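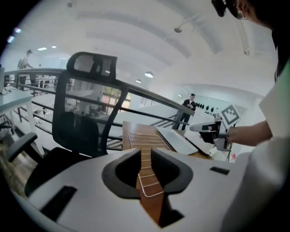 The last bank branch in Clarnham closed in 2023, and for a while the town assumed it would get by. Most people already paid their bills by phone. The grocery store took cards. The building on the corner was sold to a dentist, who kept the night deposit slot in the wall and put a plant behind it.

Then the small problems started. The hardware store needed rolls of quarters. The church supper took in a shoebox of cash and someone had to drive it to Clevow, 70 minutes there and back when the road is clear. The farm stand on Route 3 began turning away twenties before noon for lack of change. Store owners on Main Street say they were spending half a day a week on errands that used to take ten minutes.

Clarnham has 2000 residents, too few for any of the large banks to consider coming back. What it has now is a counter in the rear of the pharmacy, run by Ilura, a credit union based in Clevow. The counter is open from nine until one. It takes deposits, hands out change and cashes payroll checks. It doesn't make loans, though a loan officer comes over from Clevow twice a month and sees people by appointment.

The arrangement is cheap to run. The pharmacy charges a low rent and gets the foot traffic. Ilura pays one full-time teller and one part-timer, both from town. The safe came out of a closed branch in Cassim and had to be brought in through the loading door with part of the frame removed. The door has stuck in damp weather ever since.

Business was slow for the first few months. Older customers had moved their money to Clevow when the bank left and saw no reason to move it again. What changed that was the winter, when the Clevow road was shut for most of a week in January and the counter was the only place to get cash. New accounts picked up after that and have kept coming, mainly from retirees and people who own small businesses.
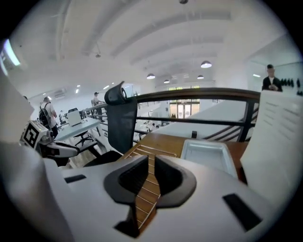
Cassim lost its branch too, and over there the mood is different. Dana wrote to us that a counter open four hours a day is no use to anyone who works a shift, and that she still drives to Clevow on her day off like she did before.

Ilura has heard that complaint in Clarnham as well. It plans to try one late opening a week, until seven, starting in November. If enough people use it, the hours will stay and Cassim will be next. The credit union has looked at two spaces there, a former florist and the front room of the feed store. The feed store has better parking.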